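**Minutes: Bin Task Working Group, Grimodmont office**
Sep 6, 2026
Project: Zodent (simulated bin handling)
Present: simulation, training, and data review leads; one representative from Juvville by phone
Apologies: Fairclough site contact

**1. Last minutes**

Accepted with one correction. Item 4 should have said that the rack height was changed in the scene file, and that the robot base was left where it was. The correction has been made in the shared copy.

**2. State of the collection**

The simulation lead reported on the example set for the rack task. The scene uses a FANUC arm on a metal mounting plate, a gray rack, yellow bins, and the hard tool cases. The arm is driven by an operator from the desk, and each run is saved as one episode with joint positions, gripper commands, and all views. The target for this block is 50 accepted episodes for each starting layout. Layouts A and B are finished. Layout C is behind because the operator station was down for part of the week.

Juvville asked that the layouts be kept as they are until the block is finished, so that the first training run can be compared with the one from January. Agreed.
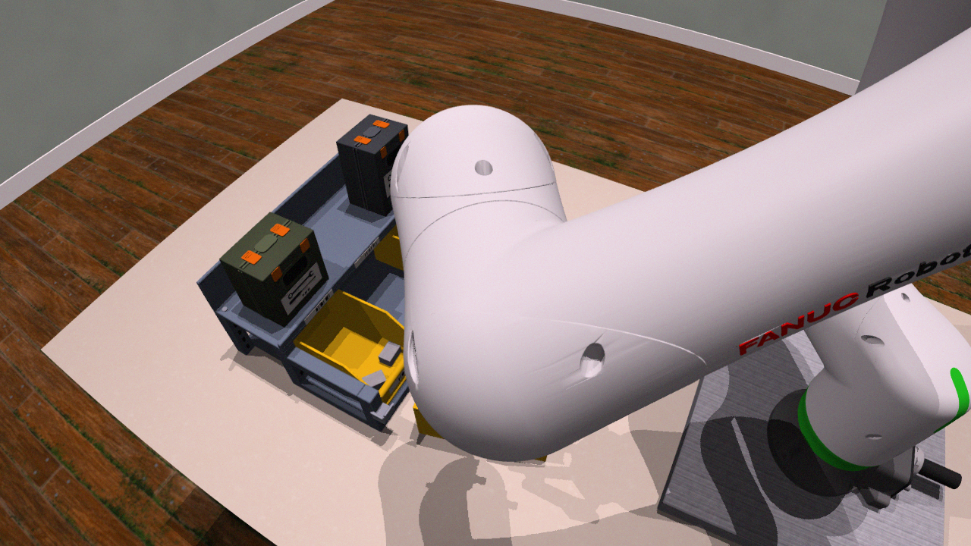

Q (Juvville): Does an episode get thrown out if the operator misses the first grasp?

A (data review): It stays in if the operator recovers and finishes the task within the time limit. The recovery is marked in the notes field so training can include or leave out those episodes as needed. An episode where the arm hits the rack hard enough to shift it is rejected.

The time limit remains 30 seconds. Training had asked for it to be raised, but review found that longer episodes were mostly waiting and added little.

**3. Grasp point on the bins**

There was a long discussion on this. The operators have been gripping the bins in different places. Some take the side wall and others go for the back. The last training run came out undecided between the two, and the gripper tended to stop halfway and close on nothing.

Training would like a single grasp for the present block. Simulation pointed out that a side wall grasp can be reached from more arm positions. Review was worried that a single grasp would leave the policy with no other option when a wall is blocked by the next bin. It was agreed to use the side wall for layouts C and D and to collect the other grasp later as a separate task with its own instruction text. Episodes already accepted for A and B will be tagged by grasp and kept.

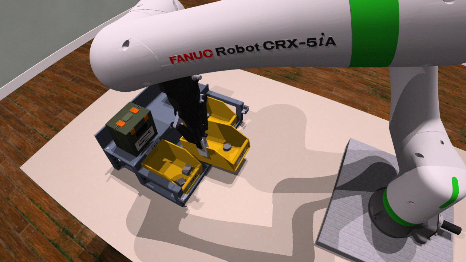 *Fig. 2. Fingertips at the side wall of the middle bin, parts in the bins.*

The loose parts in the bins were raised again. They sometimes slide when a bin is moved, and the end check was failing episodes on that account. The check will now look only at the bin position. Part positions will still be logged.

**4. Views and labels**

Review asked whether the high view could be dropped to save storage. Training wants it kept, as the arm covers much of the rack in the other views at certain points in the motion. Kept for now, at a lower frame rate.

The printing on the small shelf labels can't be read in the wide view. Fairclough had asked in writing if the policy could be told to choose a bin by its label. The group's answer is that it can't with the present views. For this block, instructions will name the bin by position only ("left," "middle," "right"). Once a bin is out of the rack, "left" has to mean its slot in the rack and never its place on the table. The operator sheet will say so.

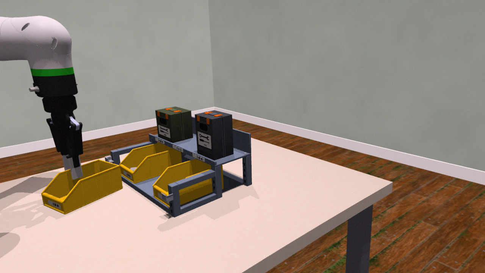

*Fig. 3. One bin on the tabletop, two in the rack, with an open slot between them.*

**5. Lighting and floor changes**

Simulation has a set of wall and floor textures ready for random swapping. Training asked to hold these back until the plain set has been trained once. Agreed. Shadow direction may be varied now, within the limits in the scene notes.

**6. Actions**

- Simulation: change the end check and rerun it on the rejected episodes from layout B.
- Simulation: repair or replace the second operator station.
- Data review: tag grasp type on all accepted episodes in A and B.
- Data review: update the operator sheet with the slot wording and the side wall grasp.
- Training: start a short run on A and B once the tags are in, 3 seeds.
- Juvville: send the January evaluation settings.
- Chair: reply to Fairclough on the label question.

**7. Other business**

Two operators asked for shorter sessions. Sessions will be capped at 2 hours with a break in the middle.

Next meeting to be set once the short run is finished.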